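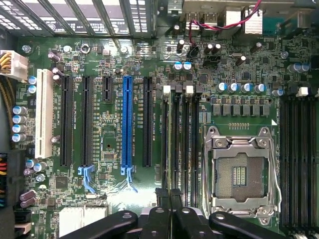 Workstation motherboard with an empty processor socket, seen from the gripper, Volwood open day

The Volwood open day is a public demonstration of robotic computer assembly held at the Volwood workshop in Anduvside. It is best known for its long-running centerpiece, in which a robot arm fits parts into a full-size desktop workstation while visitors stand close enough to follow every move. The 2022 edition took place on 16 June 2022 and drew 112 visitors, a remarkable turnout for a workshop with room for 20 people at the bench at one time.

Background

Volwood began as a repair shop for office computers and moved into automation when its founder, Fumiko Kaneko, became interested in the jobs that machines still find hard. Factories have used robots to place tiny chips on bare circuit boards for decades, and they do it at amazing speed. Putting a finished computer together is a very different kind of work. The parts come in many shapes, the slots are narrow, cables get in the way, and a memory module needs a firm push in exactly the right direction before it will seat.

Kaneko's team named its assembly project Trisance. The first open day was a small affair for neighbors and local students, but word spread quickly, and the event has been part of the Anduvside summer calendar ever since.

The demonstration

The workstation is laid on its side on a ribbed aluminum table with the side panel off, so the whole interior faces up. This gives the arm a clear path down to the motherboard, and it gives visitors a wonderful view too! Spare parts wait in a gray holder to the left of the case, known in the workshop as the Noguchi rack. Each part has its own place: the hard drive stands upright near the top, and the processor lies flat farther down.

Memory is the crowd favorite. A module has to be lined up with a slot hardly wider than its own edge, and the gripper has only two fingers to do it with. 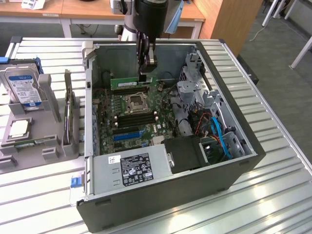 A notch in the contact edge means the module fits only one way around, so a wrong turn of the wrist will stop the job before it starts. People who have built their own computers tend to lean in at this point, and many of them say afterward that they could almost feel the click in their own thumbs.

Sessions at the 2022 event ran 56 minutes each, including questions. The arm moved slowly by design, and a member of the team talked through each step as it came up. Visitors were encouraged to interrupt, which they did with great energy. Common topics included how the arm finds a slot, how hard it pushes, and what it does when a part is not quite where it should be.

Between sessions, guests could walk around the table and look over the workstation and the rack at their own pace.

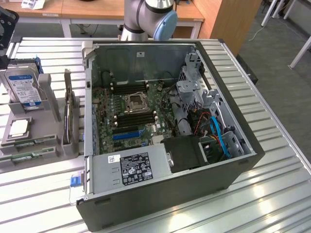
The graphics card

Fitting the graphics card is the most dramatic part of the program. A card is long, fairly heavy and awkward to balance, and it has 2 things to satisfy at once. The contact edge must enter the slot on the motherboard, and the metal bracket at the end must line up with the opening at the back of the case. A small tilt at one end becomes a large error at the other.

At Volwood the card is an NVIDIA Quadro, a type made for design and engineering work, and the gripper holds it by the thin edge of its circuit board.

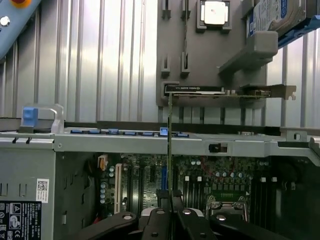
The view from the wrist is shown on a large screen beside the bench, and for many guests it is the highlight of the day. From that height the rows of slots look like streets on a city map, and it becomes easy to see why the approach has to be so careful. Children in particular like to call out directions to the arm.

Reception and later events

Teachers from Anduvside have praised the open day for showing real parts and an unhurried pace, and several have brought classes back for smaller visits. A follow-up evening was held in July for people who had missed the main event, with a longer question period and a talk by Kaneko on gripping thin parts. The team has also spoken of adding a cable-routing session, a task that Kaneko has described as "the one I dream about, and not always happily."

See also

Robotic assembly
Expansion card
Trisance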